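Buy the Cabinet for the Room You Have

By Darmawan Mangundap
April 11, 2024

Most people who end up unhappy with a piece of furniture bought the right piece for a different room. I have been selling, delivering and repairing storage furniture in Clullstead long enough to have carried a lot of it back out again, and the complaint is rarely about the color or the finish. The thing is too deep, the doors hit something, or the shelves hold less than the old ones did.

I think the furniture trade is largely to blame for this. We show sideboards and bookcases in big open floors with high ceilings, where a piece twenty inches deep looks slim. Then it goes into a dining room where there was already just enough space to pull out a chair.

Depth is the measurement I would ask every shopper to start with. Width gets all the attention. People come in with the length of the wall written on the back of an envelope, and they want to fill it. I understand why, but a wall can be filled end to end with something shallow and the room will still work. Add five inches of depth and you have changed the path from the door to the table for as long as you own the piece.

A couple on Belik Street bought a hutch from us for $900. It was a good hutch. It had solid drawers, and the back was a real panel with screws in it. It stuck out far enough that the door to the kitchen opened only three quarters of the way. They lived with it for a winter and then sold it to a neighbor for $300. The replacement cost them another $300, used, and it is plainer and shallower and holds all of their dishes. 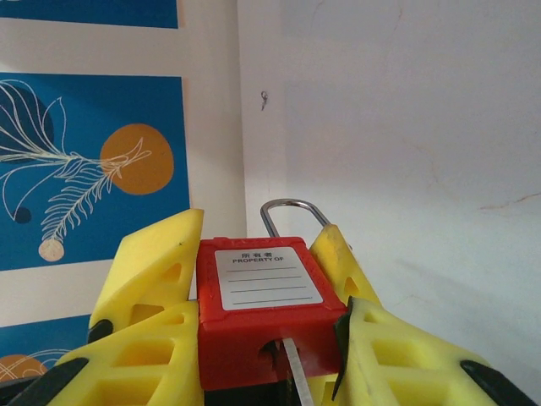
I bring up that sale because I made it. They had given me the wall width and the ceiling height, and I never asked about the door. A salesperson who doesn't ask what opens into the room is guessing, and so is a website with a chart of dimensions and a button.

My second opinion is less popular with my colleagues. I think most homes would be better off with fewer open shelves. Open shelving photographs well. It is cheaper to build, it ships flat, and it makes a showroom feel airy. At home it has to be dusted, and everything on it has to be fit to look at. The average household owns board games with split corners, chargers, tax folders, candles, a hot glue gun and a stack of manuals for appliances it may or may not still have. All of that needs a door in front of it.

The usual answer is baskets. I have nothing against a basket, but by the time you have bought enough of them to fill a set of open shelves you have paid for doors and you still don't have them. You also lose space on every side, because baskets taper and shelves don't.

If you like the look of open storage, keep it to one section, at eye level, and put things there that you use or care about. Close off everything below the waist. This was how nearly all of the older pieces that come through my shop were built, and I don't think the people who built them were being old-fashioned about it.

Hardware deserves a word too. A handle is the part of a cabinet you touch every day, and makers treat it as jewelry. I have seen knobs so small that an adult can't get two fingers behind them, and bar pulls with sharp ends at the height of a child's forehead. Try every handle before you buy. Open each drawer all the way, put some weight on the front edge with your hand, and close it again with one finger. If the salesperson looks annoyed, go to another store.

Hinges matter more than handles and get less notice. Ask whether they adjust. No floor in any house I have delivered to in Brendircombe is level, and a cabinet on a floor that isn't level will have doors that don't line up. With an adjustable hinge that is a short job with a screwdriver. With a fixed one it is a folded piece of cardboard under one foot, forever. 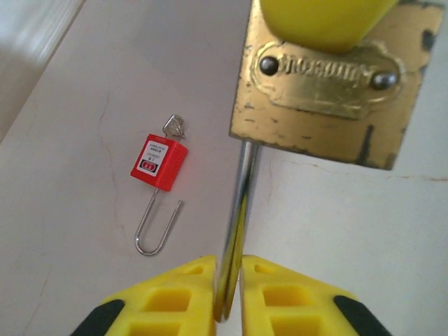
What to Do Before You Shop

Put masking tape on the floor in the exact footprint of the piece you are considering, then mark how far its doors swing. Leave it there for 2 days. Walk around it with laundry in your arms. Let the kids and the dog go through. If you find yourself stepping on the tape, the piece is too deep for that spot.

Next, take out what you plan to store and stack it up. Measure the tallest item and the widest. A Dutch oven, a record sleeve and a large atlas all need more room than people remember, and a fixed shelf in the wrong place can't be argued with. I tell customers at Rathnayake to bring in the awkward item itself if it will fit in the car. We have had a punch bowl and a sewing machine on the counter, and both of those customers left with a different cabinet from the one they came to see.

Then measure the way in. That means the front door, the turn in the hallway and the stairs, including the height at the lowest point of the ceiling above them. I have taken more railings off walls than I would like.

None of this takes long, and it costs a roll of tape. I would like to see every store in the business hand one out at the door, before anyone is shown a wood sample.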